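About Tapley

Tapley builds and tests gripping tools for robots that work with soft goods and loose parts: cloth, cord, cable, bagged hardware. We are a small shop with 6 full-time employees and two test cells. Our customers are mostly contract manufacturers and laundries who already own robot arms and need something better on the end of them.

The company was started by Dorothy Greenwood, who had spent years repairing packaging lines and wanted to work on the handling problems that kept bringing her back to the same machines. Ryan Cropper joined as test engineer and now runs both cells. Our first product was the Pratoten, a two-finger gripper for thin and flexible items. It is still the one most people call us about.

The Pratoten recall

Customers ask about this, and we would rather they read it from us.

On February 11, 2019, a Pratoten gripper in our own shop closed without a command. Ryan was reaching in to clear a cord from between the fingers. The arm was paused, the screen said the gripper was open and holding, and the fingers closed on the side of his hand. He had bruising and a cut that needed stitches. He was back at work the next day, though he did no bench work for a while.

The cause took us longer to find than it should have. Our first report blamed a worn connector, and the connector was in fact worn. We replaced it, ran 2000 cycles with no fault, and closed the file. In April the same thing happened on a unit at Illano, a customer of ours that packs cord sets. Their operator was standing clear and was not hurt. That unit had a new connector.

The real fault was in how the gripper came out of a pause. If the fingers had met resistance just before the pause, the controller kept the unfinished close command and could send it again when the motor drive reset itself. A rigid part almost never set this off. A cord or cable, which slips and bunches as the fingers come together, set it off often enough to matter. Our 2000 cycles had all been run with a plastic block, so they told us nothing.

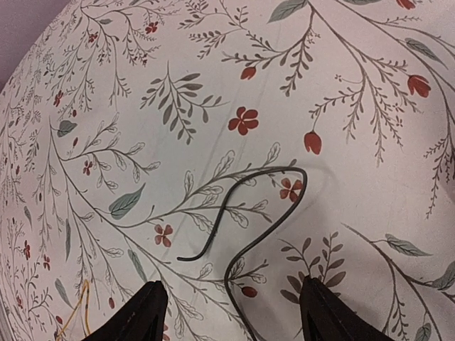 We stopped shipments the day Illano called and asked every customer to take their units out of service. The recall covered all Pratoten grippers with the original controller. We paid freight both ways. Two customers chose a refund, and one of those has since come back.

What we changed

The controller now drops any unfinished command when it is paused, and the operator has to start the move again. Pausing the arm also cuts power to the finger motor through a separate relay, so a software fault alone can't close the fingers. We sell this version as the Pratoten with the Trokport safety module. The module can be fitted to older units, and we do that work here at no charge.

Testing changed too. Each controller revision now runs 2230 cycles on limp items, with pauses put in at random points in the close. We use cable and cord over cloth, and we vary the cloth. Patterned fabric stays in the rotation – it also gives our vision settings a harder time than a bare bench does. Any unexpected finger movement stops the run, and a run that has been stopped starts over from zero.

A fault file now needs two signatures before it is closed, and one of them has to come from someone who did not work on the fix. Dorothy signs most of them. She has sent back 5 so far.

The rule on hands is simple. Nobody reaches between the fingers unless the power is locked out at the cell. A pause does not count. The same rule is printed in the manual and on a label that ships with every gripper.

Reporting a problem

If a Tapley gripper moves when you did not tell it to, lock out the power, leave the part where it is if you safely can, and call the shop. Please have the serial number from the wrist plate and the controller revision ready. We will send a loaner while we look at yours – you do not need to prove the fault first.

The test report for the current revision, along with the original report that got the cause wrong, is available to any customer on request.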